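Okay, thread time. I've been writing the house rules for our two-arm kitchen bench at Durbridge and people keep asking me to share them, so here goes. Long one, get a coffee.

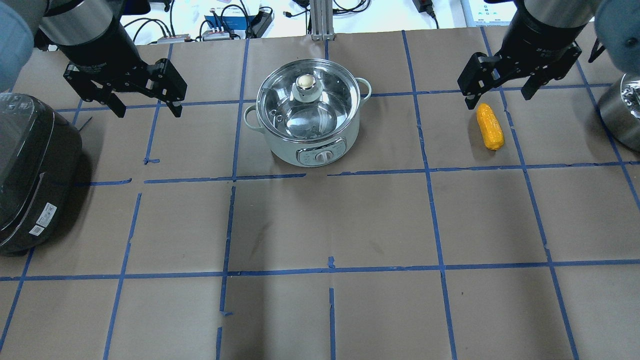
1/ Rule one is the reset rule, and it's the one I'll fight for. Before any episode starts, every object goes back to a written start position. We write it as a grid square, so "hot pot, top center" or "corn, right of the pot" means the same thing to me as it does to whoever has the evening shift. Blue painter's tape on brown paper does the job fine. You do not need an etched steel plate. What you do need is somebody looking at the tape, and ours has some crooked strips and a few torn bits sitting on the crossings, so rule 1b is now "check the lines before the first run of the day."

2/ Why so fussy about tape? The loose scraps end up in the data! A policy will happily learn that a little blue scrap means "pot goes here" and then you peel the scrap off and spend a whole afternoon wondering what broke. Ask me how I know. (April. It was a bad April.)

3/ So: either the scrap is gone before you record, or it stays put for the entire batch and goes in the notes. Pick one per batch. Our batches are 200 episodes, and we don't touch the paper in the middle of one unless it tears.

4/ Rule two, grippers start open and above the table. Always. I've seen setups where the start pose has a finger resting on the surface "to save a second" and then somebody swaps the paper for a thicker mat and now every single episode begins with a tiny crunch.

5/ Start height is in the config file, the config file is under version control, and if you change it you write down why. One line is plenty. "Raised left arm, new pot is taller" is a perfect note and I would like to frame it.

6/ Rule three, lids. Glass lids are the thing I worry about most on a kitchen bench. Ours has a round knob in the middle that's an obvious thing to grab, so everybody wants to teach lid lifting on day one. Fine! But a person stands at the stop button for the first 106 lifts with any new lid. Yes, the number is weirdly specific. It was 100 and then Titilayo Afolabi added six for a reason she wrote on a sticky note that has since been lost, and I refuse to change it.

7/ Rule four: appliances on the bench are unplugged unless the task sheet says live heat in capital letters. We have hot pots and cookers and so on sitting there all day, and a gripper can turn a dial just fine without meaning to. If a task needs the dial turned, great, turn it with the plug on the shelf.

8/ For live heat there's a separate sheet and two signatures, and neither signature can be the person who wrote the task. I got some grumbling over this. I'm keeping it.

9/ Rule five is cables, and I'm going to be a bit of a hypocrite here, because the electronics side of our bench is a nest. Black cables all over the place behind the table. The rule as written: no cable may cross into the area either arm can reach, and every power supply gets a label at both ends. We're good on the first half. The labels are... in progress.

10/ If you only have time for half of it, do the reach half. A messy cable outside the reach is ugly. A neat cable inside it is going to get snagged, and it'll happen during a demo.

11/ Rule six, food. Real corn or pretend corn, I don't mind, but write down which. They weigh different, they squish different, and a model trained on one gets really confused by the other. If it's real it goes in the bin at the end of the day. I will not be describing what we found behind the Avinetti rig last summer.

12/ Rule seven, keep half of the table clear unless the task says otherwise. People see open space and set things down in it. Tape measure, phone, somebody's sandwich. We keep the near half free of objects so there's always a place for the arms to put something when a run goes sideways, and so I can see right away if something's there that shouldn't be.

13/ Rule eight is my favorite: failed episodes get kept. Dropped the corn? Keep it, tag it "drop," move on. We had 623 episodes in the last set and the failures were the most useful part of the whole pile when we were figuring out what the right arm was doing wrong (it was closing early, poor thing).

14/ Somebody from Harries asked if we follow an official standard. There are real robot safety standards, and you should go read the ones that apply to your arms and your building, and do a proper risk assessment with someone who knows how. What I've got here is bench manners on top of that. Please don't swap one for the other because a thread on the internet had numbers in it.

15/ Also got asked how long the sheet is. One page, both sides, big type. The first version was nine pages and I caught myself skipping my own page four.

16/ Clumance folks, I know you do the grid in letters across and numbers down, and we do it the other way. I'm willing to switch. I'm not willing to switch in the middle of a batch.

17/ Next revision goes up on the wall 16th August. Still open: how often to change the paper. Ours has smudges in the middle squares and I can't decide if that's fine or if it's the blue scrap problem all over again. I'm leaning toward fresh paper every 400 episodes - that's two batches - but if you've tested this, please tell me what you saw.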